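3.2 계류 수요 모형과 계산 환경

본 절에서는 요트 관광객의 기항지 선택이 마리나별 계류 수요에 미치는 영향을 추정한다. 분석 대상은 Plirkside 만과 Skomirdale 제도에 위치한 마리나 8개소이며, 계류 기록은 Pacheco 예약 대장에서 추출하였다. 동일 선박의 중복 예약과 당일 취소 건을 제외한 유효 표본은 339건이다. 성수기 이전의 수요를 함께 반영하기 위하여 관측 기간의 시작은 3월로 설정하였다.

기항지 선택은 혼합 로짓 모형으로 정식화하였다. 설명변수는 직전 기항지로부터의 항해 거리, 선석 길이, 1박 계류 요금, 급수 및 급전 설비의 유무이다. 항해 거리와 요금의 계수는 정규분포를 따르는 확률계수로, 나머지는 고정계수로 두었다. 우도함수는 닫힌 형태로 표현되지 않으므로 할톤 수열 300개를 이용한 모의최우추정법을 적용하였다. 초기값은 조건부 로짓 모형의 추정치를 사용하였다.
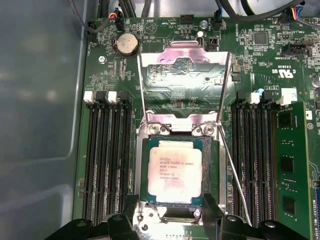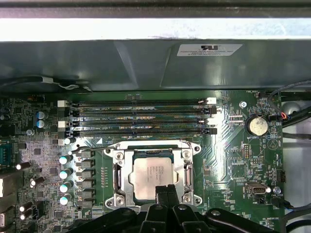
그림 2. 섀시 내부의 메인보드. 위: 소켓에 장착된 Intel Xeon E5 계열 프로세서. 아래: 메모리 슬롯과 그 위쪽의 짙은 회색 덮개.

Pladton 대학교 해양관광학과 연안관광수요연구실

추정은 확률계수의 분포 가정을 달리한 2개의 사양에 대하여 각각 수행하였다. 사양 1은 요금 계수를 정규분포로, 사양 2는 부호 제약을 둔 로그정규분포로 가정한다. 두 사양 모두에서 항해 거리의 계수는 음의 값으로 추정되었으며, 급전 설비의 계수는 양의 값을 보였다. 선석 길이의 효과는 통계적으로 유의하지 않았다. 이는 표본에 포함된 선박의 전장이 비교적 균일한 데 기인하는 것으로 판단된다.

사양 2는 수렴 속도가 느리고 초기값에 민감하였다. 따라서 이하의 탄력성 계산에는 사양 1의 결과를 사용한다. 요금 탄력성은 선박별 선택확률을 가중치로 하여 집계하였고, 표준오차는 선박 단위의 군집 강건 추정량으로 산출하였다. 동일 선박이 한 항차에 여러 마리나를 이용한 경우에는 확률계수가 항차 내에서 일정하다고 가정하였다.

Skomirdale 제도의 마리나 가운데 일부는 정박 부이만을 제공하므로 선석 길이를 정의할 수 없다. 해당 관측치에는 허용 전장을 대용변수로 입력하고 더미변수를 추가하였다. 더미변수를 제외한 재추정에서도 주요 계수의 부호는 유지되었다. 기상 조건에 따른 항로 변경은 본 모형에 포함하지 않았으며, 풍속 자료를 결합한 확장은 4절에서 다룬다.

관련 논문
- 도서 지역 마리나의 계절별 선석 이용률 분석
- 요트 대여 관광객의 항로 선택과 체류 기간
- Plirkside 만 소형 선박 계류 요금 체계의 비교
- 정박 부이 예약제 도입과 연안 혼잡도의 변화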